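Galen is a simulation package for two-armed robots, sold by the Stultberg firm Poltitz. It provides rendered tabletop tasks on which control software can be tried before any hardware is bought. The maker claims savings of up to 75 per cent in set-up time, a figure no outside test has backed.

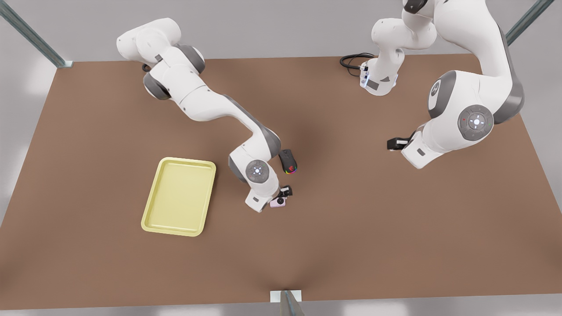

Overhead view of both arms 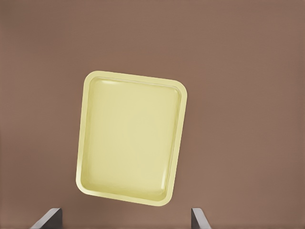

Does success in Galen carry over to real arms?
Only in part, on present evidence. The reviewer Zarmeena Tanoli found that 55 per cent of her simulated runs could be repeated on a bench. Poltitz disputes her method but has released no results of its own.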